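Interior Finishes, Unit 6: Choosing and Estimating Wall Paint
Handout, revised July 15, 2018

Read this before the workshop. Bring a tape measure and a calculator. The sample boards from February are still in the rack and you may use them.

1. Color on large surfaces

A color chip is a poor guide to a whole wall. Grays with some green in them are a common choice for plain rooms, and they shift a good deal with the light and the viewing angle.
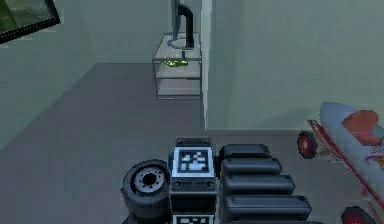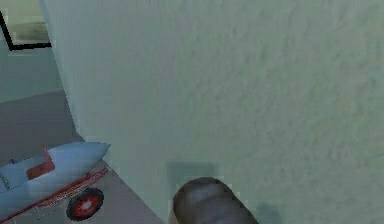
Pale gray-green walls, two views.

Paint a test patch on at least two walls, one facing the window and one beside it. Look at the patches in the morning and again after dark with the lamps on. Let the paint dry fully first.

2. Sheen

Flat paint hides dents and filler marks but is hard to wash. Eggshell is the usual compromise for living rooms. Semi-gloss goes on trim and doors. The higher the sheen, the more the surface preparation shows – sand your patches well.

3. Measuring

Multiply the length of each wall by its height and add the results. Subtract doors and large windows. Leave small openings in.

Worked problem (the Godinho house, back bedroom):
Gross wall area: 341 square feet
Doors and window: 68 square feet
Net area: 273 square feet
Coats: 2
Total to cover: 546 square feet

Divide the total by the coverage printed on the can. Always round up to the next full can. Bare plaster takes more paint than the label says, so prime it before you estimate the finish coats.

4. Products used in the workshop

Cukent primer, white, for bare and patched areas.
Istach interior eggshell, tinted at the counter. Keep the tint label, and mix all cans of one color together in a large bucket before starting.
Dundent filler for cracks and nail holes. Deep holes need two fills.

5. For next time

Work out the net area of one room at home and write down each wall separately. The hallway problem on the back sheet has a net area of 74 square feet for the end wall – check that you get the same figure before going on to the long walls.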